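About Stemville

Stemville packs and ships repair parts from one building in Drernthorpe. Murdo Aitken started the firm with a rented van, and we now stock 3086 part numbers for 39 regular customers.

Most bin handling used to be done by hand. Now an arm moves small-parts bins on and off the racks, and our people plan the layouts, check the orders and step in when a bin sits badly. Each new layout is tried in simulation first, with cases in one column and open bins on the other side.
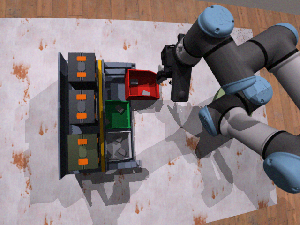 Stemville Company Profile, p. 10

No jobs were cut. Two pickers moved to layout planning after training, and the late shift ended in February. Lifting is down. Screen time is up, and some staff miss the walking.

Comments (2)

Skinner: Do pickers get a say in the layouts?

kinden_parts: Orders come better sorted now. The phone line is still slow.

Recent
Visiting the Drernthorpe building
Returns and wrong parts
Open positions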